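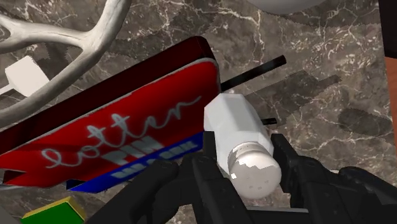 A Pinch Before, a Pinch After

My grandmother salted her tomatoes twice, once when she sliced them and once when she sat down, and for most of my childhood I assumed this was forgetfulness. She kept the shaker by her elbow all through supper and you had to ask for it politely, and even then it came back to her side of the table pretty quickly. I've been thinking about her a good deal since I spent part of September in Seltthorpe, where people will talk to you about salt for as long as you care to stand there (and in my case that was quite a while).

I was staying above a restaurant called El Khatib, which has 15 seats and a kitchen you could cross in two steps. Rianne Jansen cooks there most evenings. She let me sit on an upturned crate and watch her make onions, just onions, in a wide pan with butter. The salt went in right at the start, before they had any color at all. "It pulls the water out," she told me, stirring. "If you wait, you get crisp edges and a raw middle. Some people like that. I was raised by one of them."

She is just as firm about beans. For years I had been told that salting the soaking water makes the skins tough, and I had passed this along to other people, I'm sorry to say. Rianne salts hers the night before, generously, and the ones I ate at El Khatib were as creamy as anything - I had two bowls and then some bread to chase the last of the broth around.

Eluned Humphreys lives up the hill, and at 80 she still bakes every morning before seven. Her trouble is with unsalted bread, which a neighbor once brought her as a gift. She described it to me at length and with real sorrow. She weighs the salt for her own loaves on an old kitchen scale, but for soup she goes by hand, holding her fingers well up over the pot so it falls evenly and doesn't land in one spot.

I asked her about the table, and whether it's rude to reach for the salt before tasting. She thought it over while the kettle boiled. Her husband did it all his life, she said, and she stopped minding somewhere in the second year.

At home I've started salting my tomatoes when I slice them and leaving them on the plate for ten minutes. Then I sit down and salt them again, and I keep the shaker on my side.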